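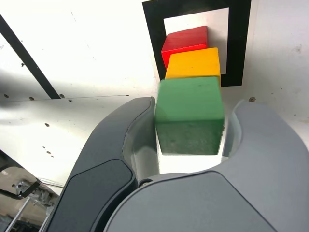 Gripper at the green block, with yellow and red behind it and the black square beyond.

To: Tasden robotics club list
Subject: Re: Block task, gripper opening

Perla Esquivel wrote on Thursday:
> We lose blocks when the fingers come in off center. Unnithan's group
> has the opening set to 70 and ours is at 800, so I guess the scales are
> different. Which one goes in the shared file? Also, does the red block
> have to be completely inside the square, or is touching the line OK?

Perla,

Use 800. The 70 is a percentage from the old Feteck script, and the new one doesn't read percentages. I have changed it in the shared file, so please pull before you run anything.

On the square: the Nurkenlow rules say the block may touch the line but may not cross the outer edge. Rule 2 has the wording.

For the approach, stop above the block, line up both fingers, then go down. Keep the speed low on the way in. If it still comes in to one side, redo the camera calibration before you change any offsets in the code.

Room 3203 is open until 6 on Thursday. Bring the log from your last run if you still have it.

Unnithan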